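Hilamness Community Hall — Floors and Exits Check
Date: December 31, 2024
Checked by: Marlies Hubmann

1. Main exit doors
OK. Both leaves open fully. Left closer is slow — adjust before March.

2. Exit signs
One lamp out over the kitchen door. Replacement ordered from Rüegg.

3. Plank floor, small room
Pass. Walked the length of it in flat shoes. No lifted boards or raised nail heads. Finish worn near the radiator, not a trip hazard yet.

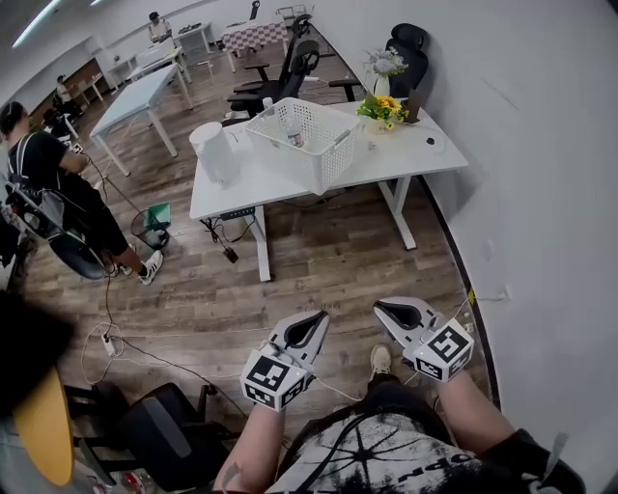
4. Extinguishers
Two checked, pins and seals in place. The tag on the stage unit is hard to read. Xolani Masilela to write a new one.

5. Back stairs
FAIL. Handrail bracket loose at the third step. Keep the stairs roped off until it is fixed. Quote from Kivton is $300, parts included.

6. Storage closet
Folding chairs stacked too high again. Keep 30 inches clear in front of the electrical panel.

Open items: 2, 4, 5, 6. Copy to Jingyi Guo.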